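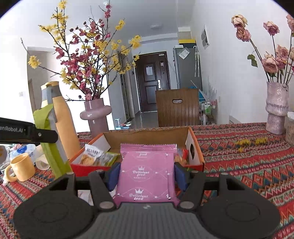
Snack box packers wanted – part-time, Flutholm

Ollach sends boxes of biscuits, sweets and savoury snacks to homes and small offices. Each box is put together by hand from individually wrapped items, many of them imported, and posted the following working day. We are taking on 3 packers to join the table at our Flutholm site.

The work

You will be given a packing list and a stack of flat boxes. You fold the box, fill it in the order on the list, add the card, close the flaps and pass it along for labelling. The list changes with every batch, so you do need to read it each time, even if you packed the same size of box the day before.

Most of what goes in is light: single wrapped biscuits, small packets, bars. The order matters more than people expect. Flat and crisp things stand against the sides, soft things go in the middle, and the card goes in where the customer will see it when the lid comes up. Packets should stand upright wherever they fit. Pick them up by the sealed edge, not by the middle, or the contents end up as crumbs.

A good deal of our stock has its labels in Chinese, Korean or Norwegian. You do not need to read any of these. Every product has a stock number on the shelf, and the packing list uses the same number. If you do read one of them, please say so in your application, as we are sometimes short of people who can check an ingredients list against the translation. That work is paid at a higher rate and is optional.

Other duties:

Checking best-before dates when stock is put out on the shelves
Setting aside torn, split or badly crushed packets
Folding flat cardboard and taking it to the cage
Wiping down the table at the end of the shift
Helping with the stock count in February

Hours and pay

The post is for 20 hours a week, worked as five shifts of four hours. You can ask for mornings or afternoons and we will try to keep you on the same pattern, although we may ask you to swap in the busy weeks before Christmas. Overtime is offered first to those who want it and is never compulsory.

Pay is monthly. The hourly rate depends on age and experience and is given in the information sheet, which we send to everyone who enquires. There is a paid break of fifteen minutes in each shift. Holiday is worked out in proportion to your hours.

The first batch after training is the Bråten order, a run of 1,501 boxes for a single customer. It is a simple box with few changes, and a fair way to get your speed up before the mixed boxes start.

Training

You will spend your first two shifts beside an experienced packer. We do not set a target for the first month. After that we look at accuracy before speed – a box with the wrong item in it costs us more than a box that took a minute longer.

Who we are looking for

No qualifications are needed and previous packing work is useful but not essential. You should be able to:

Follow a written list in English
Stand or sit at a table for most of a shift (stools are provided)
Lift a carton of stock on to a shelf at waist height
Work tidily in a shared space
Arrive on time for the start of a shift

Please note that nuts, sesame, milk, wheat and shellfish are all handled at the table. We cannot separate them, so the job will not suit anyone with a serious allergy to these. Nail varnish and loose jewellery have to come off before you start, and hair is tied back. Aprons are supplied and washed by us.

You must be aged 18 or over and have the right to work at the site.

Getting here

The Flevau bus, number 21, stops at the end of the road and it is a five-minute walk from there. There is a covered rack for bicycles. Parking is limited, and the spaces nearest the door are kept for deliveries. The building is on one level and the toilets are accessible.

How to apply

Write to us with your name, a telephone number, the hours you would prefer and a few lines on any work you have done, paid or unpaid. A CV is welcome but you do not have to send one. Applications can be handed in at the Ollach counter or sent through the contact form on this site – choose 'Packing jobs' from the menu so that it reaches the right person.

The closing date is 17 March 2026. Everyone who applies will get a reply, and those we would like to meet will be invited to a short visit. It lasts half an hour and includes packing one box from a list. Travel costs for the visit are refunded on production of a ticket.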